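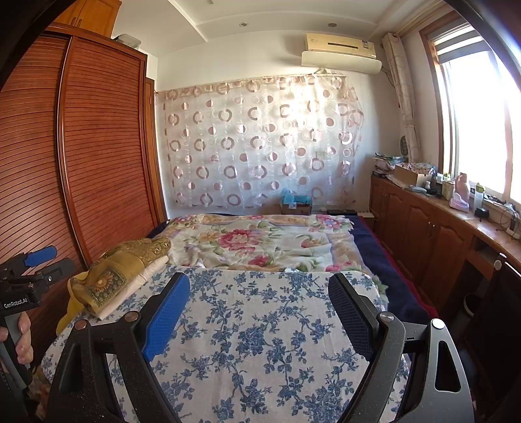

Two-handed bedding work in a home bedroom, gripper open over a folded floral blanket.

Hi, and welcome to the page for the Bindia fold set! I put this together for people training arms to handle cloth, and I use it myself, so expect opinions. It's a set of demonstrations recorded with a pair of hand-held grippers in real bedrooms, plus the training recipe we call Otorach.

The question I wanted to answer was pretty simple. Does a policy learn folding better from one tidy lab table, or from a bunch of ordinary beds with roses and vines and stripes all over them? So I trained it both ways, same number of clips, same training time, and then ran 100 folds with each on a bed neither one had seen. The bedroom version finished 15 more folds than the table version. I was thrilled (and a little annoyed, given how long I spent on that table).

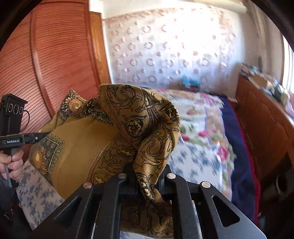
Pinching a bunched fold of a mustard-gold printed scarf.

Scarves are where it gets fun. Thin cloth bunches up on itself, and busy prints make it hard to tell a fold from a printed line. Otorach looks at a short run of past frames from both grippers before it picks the next move – one frame alone wasn't enough on patterned fabric. Going from one frame to four helped a lot, going to 7 just made training slower.

What you get:
Paired clips, left and right gripper, time-matched
Jaw opening for every frame
Otorach training code and one trained checkpoint
A loader for Fang, and one for Zirex if you're still on that

The full download takes roughly four hours on my home connection, so start it before bed. Fitted sheets aren't in this release – I have a few clips but the corners are a mess, and I'd like to redo them in January. If you try the set on towels, please write and tell me how it went!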